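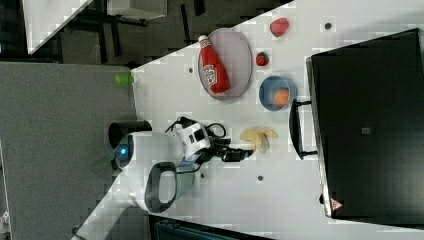 Arm and gripper on the worktable, with a plate, a blue bowl and a ketchup bottle.

Equipment Planning FAQ: Tabletop Robot Arms
Last updated 18/03/2020 by Saron Worku, Dremcombe Equipment Desk

These are the questions we get most often from Dremcombe groups that want to buy an arm for handling small household objects. Prices are in US dollars, before tax. Requests for the next budget year close at the end of July.

What should be on my request besides the arm?
List the gripper, the wrist camera, the table, the mounting hardware, the control computer, the cables and the objects you plan to use. Groups often send us a single line with the arm on it and then come back for the rest one piece at a time. Each late request goes through approval again.

Does the gripper come with the arm?
It depends on the package. The Clutura packages on our price list include a two-finger gripper. The Kumarasinghe packages don't, so ask for the gripper and the adapter plate on the same quote. We have had an adapter plate arrive two months after the arm it was for.

How do I choose a gripper?
Start with your objects. Write down the widest one, the heaviest one and the softest one, and send that list to the vendor with your quote request. A parallel gripper is fine for most kitchen-type items. Soft items are harder to plan for, and the opening width on the data sheet won't tell you much about them. 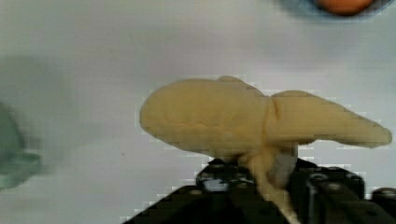
If you can, mail the vendor a few of your own objects and ask for a trial before you sign. Clutura does this at no charge for up to 14 objects. Put spare finger pads on the first order too. A set is $186, and paying shipping on it separately makes little sense.

Do I need a wrist camera?
Most groups end up wanting one. A camera fixed above the table gives you the layout, but the arm can block its view of the object right when you need it. Budget for both views. Leave extra length on the wrist cable, enough for the full turn of the last joint, and order one spare.

What size table should I plan for?
Measure with everything on it. The arm's base and its cable loops take more room than people expect, and bulky items go at the edge of the reach. Our standard white top with predrilled holes is $1188, including delivery and leveling. A smaller top is cheaper, but we stopped recommending it after two groups traded up within a year.

How much should I set aside for objects?
We suggest $335 for a first set. That covers plates, bowls, a few pieces of cookware and toy food, with doubles of anything likely to get squeezed a lot. Plush and plastic food holds its shape from one run to the next and doesn't have to be replaced every few days.

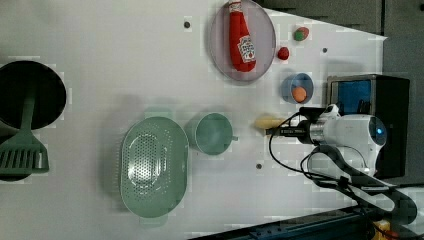 Thenmozhi Thomas wrote in to say that $335 was too low for her group at Multside. They had budgeted for one set and needed a second one by the middle of the project, when the store had already dropped two of the items. Her advice is to buy both sets on the same day and keep one sealed in a closet. We think that is sensible for any project longer than six months, and you can put the second set on the same line of the form.

Can I lease?
Yes, for the arm and computer only. Kumarasinghe leases by the year. Read the return terms closely - a scratched housing is normal wear under their contract, a cut cable is not. For a project of two years or more, buying has come out cheaper every time we have run the numbers.

How long does delivery take?
Plan on 14 weeks from signed order to a working table. The slow parts are approval and the electrical check. Start the electrical request when you ask for the quote.
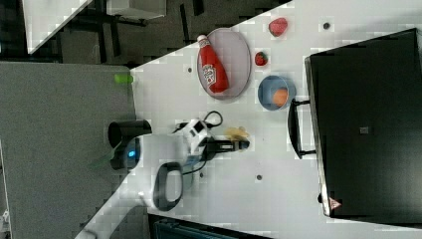 Leave a few weeks after that for setup as well. Camera mounting, gripper tuning and staff training all take hours, and those hours should be in your labor budget. One person at half time for the first month is a fair starting point.

What about service after the first year?
Ask for the year-two service price in writing before you buy. If the vendor won't give one, note that on your request form and we will call them.

Where do I send the form?
To the Equipment Desk, with the vendor quote attached. Requests without a quote are held until one comes in.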